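Prakero Intro to Python, the self-paced one: my review after finishing all of it 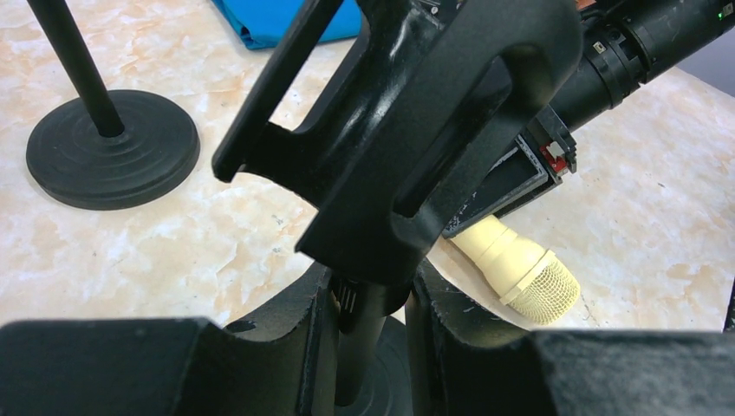 I signed up for Prakero's beginner Python course back in March, mostly out of guilt. I'd been telling people at work for two years that I was "learning to code," and what I had to show for it was a folder of half-watched videos. So I paid up, cleared my evenings and got going. The first units are the usual stuff: variables, loops, lists, a number guessing game. Unit five is where it got fun for me, because that's where you start writing classes, and the running project is a pretend gripper you build up in code. I gave mine three fingers, like the black one up top, with one long one coming down and two padded ones closing in from the left and right. Each finger is its own object with an open and a close method, and when I finally got all three to close from a single loop I did a little chair dance (the dog left the room).

OK, so what do you get? There are 44 lessons, most of them a short video, a page of reading and a handful of exercises that run right in the browser. The in-browser editor is called Orkeo and I have mixed feelings about it. It's fast and it saves constantly, which I love. But the error messages are rewritten to be "friendly," and sometimes they're so friendly that they hide the line number! I ended up copying my code into a plain editor on my laptop just to see the real traceback. You can turn the friendly messages off, by the way. It's under Display, which took me until lesson 19 to find.

The teaching is good. Really good in places. The functions unit is the first time I've understood why you'd return something instead of printing it, and I have had that explained to me a lot. Dictionaries were great too. You load a text file of 2366 made-up library loans and work out which books never came back, and I kept messing with it long after I'd passed the checks.

Recursion, though, ugh. One lesson, eleven minutes of video, then straight into a maze solver. I got stuck for four nights. I went looking on the Radwan forum, where Prakero students hang out, and found a thread on that exact exercise with 607 replies, so at least I had company. The hint that saved me was in there on page two: draw the calls on paper, one box per call, and cross them out as they return. Why isn't that in the lesson? Put it in the lesson!

Grading is automatic and mostly fair. It's picky about spaces in output, so read the sample output closely before you start pulling working code apart like I did. The final project is open-ended and a real person looks at it, and mine came back in six days with useful notes (my function names were terrible, fine, I accept that).

I also tried a month of Prorkanora before this, so a quick comparison. Prorkanora has prettier lessons and way more practice problems, 952 of them according to the menu, but they're tiny fill-in-the-blank things and I'd forget them by breakfast. Prakero has you write whole programs from an empty file pretty early on, and that stuck with me much better.

Who would I send here? Adults starting from zero, or a patient high schooler. If you already know another language you'll be bored until the classes unit, and there's no way to test out of the early stuff. I asked support and they said it's on the list.

Four stars from me. I'm taking one off for the recursion lesson and I'll happily give it back if they ever redo it. I've already signed up for the follow-on course, which starts with reading data from the web, and I'll post on that one when I'm a few units in.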